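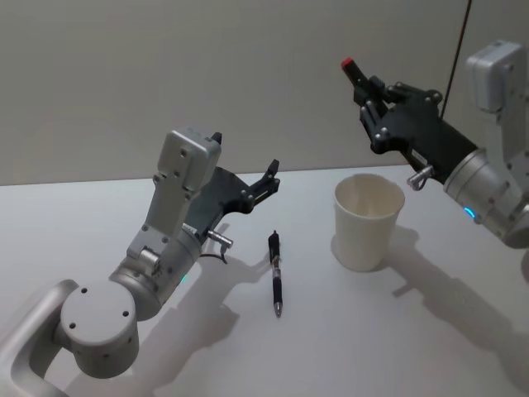 A pen and a paper cup on a white tabletop.

The January window opens in nine days and Kidico already know who they want
2021-12-23

Every winter a struggling football club decides that its problem is a striker. This winter it is Kidico, who have scored 8 goals in 18 league matches and are being told, by almost everyone with a microphone, that one good forward would put it right.

I have my doubts. I watched four of their last home games, three of them goalless at the break, and the forwards were rarely the people letting the side down. They stood where forwards should stand and waited. The ball went sideways, then back to the goalkeeper, then long and out for a throw.

The man they want plays for Russo, one division down, and his numbers look lovely until you read them slowly. A good share of his goals this season have been penalties. Kidico have not won a penalty since March, mostly because they hardly ever get into the box. So the club would be paying for a skill it has no way of using - and paying a lot, by the sound of it. Russo know a desperate buyer when they see one.

Supporters will point to Eleo, who were in the same mess last season, bought a big centre forward in the first week of January and stayed up. It's a good story and it gets better each time it is told. What tends to be left out is that Eleo also changed their full-backs, moved their captain into midfield and stopped trying to pass out from the back on a pitch that looked like a ploughed field. The new man got his goals, and fair play to him, but somebody had to cross the ball.

There is also the matter of Jestirix, the scouting software the club signed up to in the summer. It is said to have put the Russo striker at the top of its list. Perhaps it did. It presumably had a hand in the summer signings too, and two of those haven't started a match since October. I'm not against a computer having a view. I would like to know what question it was asked, and whether "can he play in a team that doesn't create anything" was part of it.

The board says the manager has its full backing, a phrase that has never helped a manager sleep. He says he is happy with his squad, then says he would welcome additions, sometimes within the same answer. You can hardly blame him. If the money is spent and the goals still don't come, it will be his signing. If they do come, I expect it will be the board's.

My own guess is that the deal gets done late, for more than anyone meant to pay, and that he makes his debut away from home. He'll run hard and win a few headers. Then we will find out who is going to pass to him.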